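Reconciliations, week two

10th July

Quick one as I'm meant to be packing. Still at Marnberg, still moving their fund admin off the old ledger and on to Akeo. Still not sleeping much.

So. The parallel run. Old system and new system side by side, same trades in both, compare at close. First night we had 3,287 breaks. Rongrong Tang printed the total and stuck it on the wall by the kettle, which I thought was a bit much.

Most of it was rubbish, as ever. Rounding. Akeo carries prices to more decimal places than the old ledger and nobody had set a tolerance. Fixed before lunch. Then settlement dates – the old ledger was still using a holiday calendar someone had typed in by hand. Fixed that too, more or less. Down to 255.

The 255 were the proper ones. Accrued interest on the bonds mainly, wrong day count on a whole batch loaded from Filtov. The Filtov feed sends the convention as a code, our mapping table had two codes swapped. My table. I wrote it in the spring and was quite pleased with it at the time. Barrett Begay was very nice about it, which made it worse.

After the reload, 71 left. That's where we are tonight.

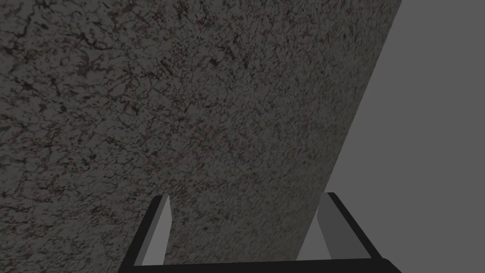 What I'd do differently

Tolerances agreed before the first run. In writing, with the ops people in the room, and not just whoever is free.

Test the mapping tables on there own. Boring job, takes an afternoon, would of saved us most of a week.

Sort the breaks by cause before anyone sees a total. Big numbers frighten people upstairs and then you spend the morning on calls about the number.

Leave the Ding reports till last. We started rebuilding them while the data was still moving and had to redo 4 of them. Rongrong did warn me.

Barrett wants to cut over at the end of July. I've said yes if the 71 are explained – explained, mind, they don't all have to be fixed. A few are the old ledger being wrong for years and there's a seperate row coming about who tells the clients.

Right, train. Will post the break categories when I've tidied the spreadsheet up.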